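Open Day at the Endcombe Workshops: Blocks, Boards and a Good Lunch
14 shares | 6 comments

I went to the Endcombe open day in December, mostly to see the block room. 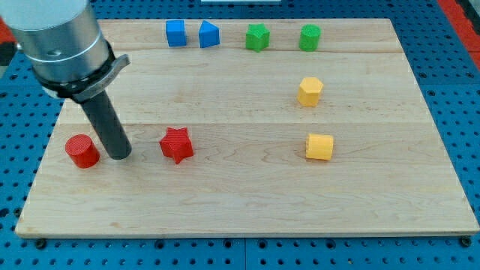

Endcombe is a former dye works split into small units, and the open day is the one time in the year when all of them let the public in. The doors opened at 10 a.m. Parking is on the far side of the canal, and the footbridge was slippery, so wear proper shoes. Entry is free. At the desk they hand you a folded map with the units numbered in the order they were rented out, so Unit 2 is next to Unit 26 and most people walk past it at least once.

The block room belongs to Brarnex, a small firm that supplies shape blocks to preschools and early learning centers. Pavithra Annamalai runs it and gave the talk herself. She used to teach kindergarten and still talks as if a small child might be at the back, which I found easy to follow.

The set she had out for the talk comes in four colors: red, blue, green and yellow. The shapes are the usual ones for this age, with a few choices I had not thought about. There are cylinders in more than one color, so a child asked for "the cylinder" has to ask which one. There is a red star and a green star for the same purpose. The yellow hexagonal block is popular with children, according to Pavithra, and unpopular with parents, who have trouble remembering what it is called.

I asked why the blue cube and the blue triangular block were shown close together. She said those two get used as a house and its roof before anything else, whatever the lesson plan says. She has stopped fighting this and put it in the teacher's guide.

The tops of some of the blocks have fine ridges, and one yellow cylinder is ribbed on the outside. I had expected everything to be smooth. Pavithra said schools have asked for both kinds over the years and she now keeps both. My own view is that a bit of texture makes a block nicer to pick up, but I have no children to test this on.

The board gets less attention in the talk than the blocks, though I liked it as much. It is pale maple, with the grain showing and faint seams across it, and the color of the wood makes the bright shapes easy to tell apart. Brarnex also sells a smaller board under the name Jinberg, meant for one child at a time. The large one is for a group. Both cost more than I would have guessed. The large board with a full set of blocks was 303 dollars on the price sheet, and the Jinberg board alone was 80. There was no discount on the day, though a man ahead of me did ask.

After the talk there was a sorting session for the under-sixes. The task was to sort by color, then by shape. Sorting by color went quickly. Sorting by shape led to an argument over whether a star is "pointy like a triangle" and should go with it. Pavithra let them talk it through, and the star went with the triangle.

I had time for two other units. Amundsen, the bookbinder upstairs, had a table of offcuts for sale and a long line for it. The felt maker next door had sold out of slippers by noon — I would go there first another year. The glass unit was closed for a furnace repair, and a note on the door said it should be open again in the spring.

Lunch was soup and bread in the old loading bay. The lentil soup was good and the bread was better. Seating is limited, so people were taking bowls out to the wall by the canal and eating standing up. The toilets are on the ground floor only. There is a lift to the upper units, but you have to ask at the desk for the key.

I left at 3 p.m. with a Brarnex price sheet and a bag of paper offcuts. The next block talk is planned for the spring open weekend, and places have to be booked by email this time.

6 comments | Share this post
Contact | Copyright Endcombe Visitor Notes | Back to top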